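**Drenisgate path to get new drainage before winter**

Resurfacing of the shared-use path between Drenisgate and the old Vendeten pumping station has been put back to December so that drainage can be rebuilt first, the parks department confirmed.

The original contract covered a new asphalt wearing course only. Core samples taken at 17 points along the route showed that the existing surface is in fair condition but that the crushed-stone base beneath it holds water at the lower end. In 3 of the cores the base had lost enough fine material to leave voids under the asphalt. Laying a new course over those sections would have hidden the defect for a season or two, and the work would then have needed repeating.

Under the revised plan, McGrath will install 927 feet of perforated pipe in a gravel trench on the uphill side. The pipe will discharge to the existing ditch at four outlets, each fitted with a stone apron to limit erosion. The cross slope will be reset to 2 percent, falling away from the trench. Base material will be replaced only where the cores failed.

"The surface was never the main problem," said Haziq Rahman, the project engineer. "Water enters from the bank, sits in the base and freezes. A new top layer does nothing about that."

Root intrusion was also checked. Trial pits found small feeder roots under the edges of the path but no large roots within the load-bearing zone, and no trees are scheduled for removal. Side growth will be trimmed to keep the full width open – the last full trim was done before the path was adopted by the town.

The path will close in two stages, with the Drenisgate end first. During each closure, walkers and cyclists will be directed along Molteo Road, where a temporary 4-foot lane will be marked on the north shoulder. Work is limited to daylight hours, and trucks will not enter before 7 a.m. Access to the allotments will be kept open from the Molteo Road side throughout.

The contract price rises to cover the pipe and trench, but the department said the increase will be met from the existing maintenance allocation. Striping is not included. Lighting, which was raised by several residents at the last public session, will be costed separately and is not part of this contract. 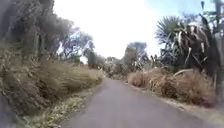

Vol. 17, No. 4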